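Filed under: Bench Notes / Desktop Teardown

We use cookies to remember your settings and to see which notes get read. Accept / Manage preferences

2026-05-26

Tower, continued. Notes for me, and for Konrad, who has the bench after me and will want to know why there is a saucer of screws with a sticky note on it saying NOT YOURS.

The machine came in from Clostport with a ticket that read, in full, "slow, then not." Rosalba Pace filled in the rest over the phone: it had been slow, and then it was not anything. Ticket number is 2553 if anyone wants to enjoy the original prose.

Side panel off, case lying down, strap on. I had planned to start with the board and work outward, but the front panel has a knob on it, and a knob on a computer has to be dealt with before I can think about anything else. Dario's opinion is that it should be left alone. Dario's opinion on most hardware is that it should be left alone, and I admit his failure rate is excellent.

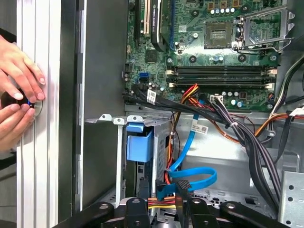 State of the board

CPU socket is empty, gold pins in full view. Do not put anything near it. Do not lean over it with a pen in your shirt pocket, Florencio. I went over the pins with the loupe under the desk lamp, tilting my head like a parrot, and found 3 I'm unsure about near one corner. They may be fine. Pins always look bent once you've been told they might be.

No memory in the two slots. The ticket doesn't mention memory, so either it was pulled before shipping or somebody at Clostport has a faster computer now. I've asked Rosalba. She said "hm" and promised to call back.

Didn't touch the white power connector at the board's edge. It has a fat bundle going into it and I'd like to trace that bundle before I start tugging. The label on the black cable run is a barcode, so it tells a scanner everything and me nothing.

Bench layout

Noemi wants the gray fixture plate kept at the left of the table with the case beside it, black front edge along the bottom as you look down. I have stopped arguing. It does mean everyone's notes agree on which way is "left," and last October we lost an afternoon to two people describing the same connector from opposite sides of the table – both correct, both cross.

The slotted table is good for clamping and terrible for small screws. The grooves run the whole way across and they are exactly the wrong width. Hence the saucer.
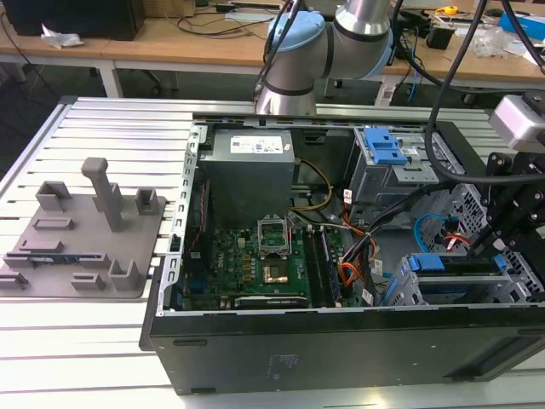 Do the drives have to come out before the cables get moved?

Cables first. Get the colored power leads clear of the drive bays, then go for the blue handles. If you pull a carrier with the leads lying across it you will drag the connector along for the trip, and then you'll be writing a ticket like Clostport's.

Power supply

Spec label is facing up and readable, which was kind of it. Wrote the ratings on the card taped inside my drawer. Tested with the Bianchini load tester: first 3 runs passed, fourth run the tester beeped and showed a number I don't believe. Konrad thinks the tester is on its way out. I think so too, but I thought so about the last one and it was the supply. Will borrow the Isico unit from upstairs and try again before blaming anybody.

Wiring, then. Yellow, black, orange and red run from the supply across the middle of the case toward the right, and they've had a long time to settle into that shape. I'd like to reroute along the rail side, but the bundle is stiff and I don't want the strain on the board connector.

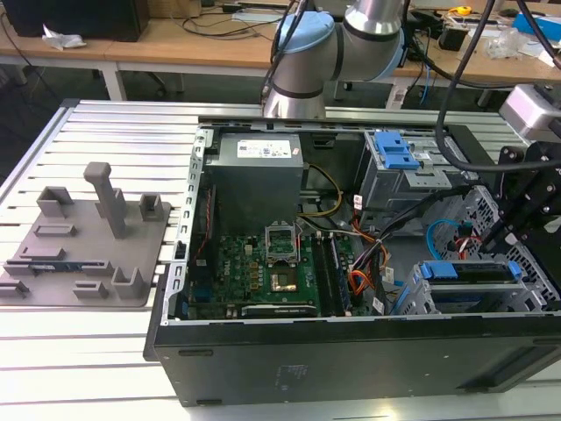
So the bundle stays where it is for now, and I'll free the ends one at a time and tag them as I go. A few of the wires already carry little white tags. Ours should be written in marker, large, facing up. Noemi's are tiny and beautiful and she's the only one who can read them.

Left to do:

– Loupe again on those pins, with someone else's eyes. Noemi's, if she's in.
– Retest supply with the Isico unit.
– Ask Rosalba about the memory. Again.
– Fish one screw out of groove. I know which groove. I can see it.
– Time booked to this job so far: 47 minutes. Time spent on this job so far: let's leave it at 47 minutes.

Konrad, the saucer stays.

Recent bench notes
- Virance power board: smells fine, isn't
- Where the good tweezers went, part two
- Labeling cables so other people can read them
- Load tester: a complaint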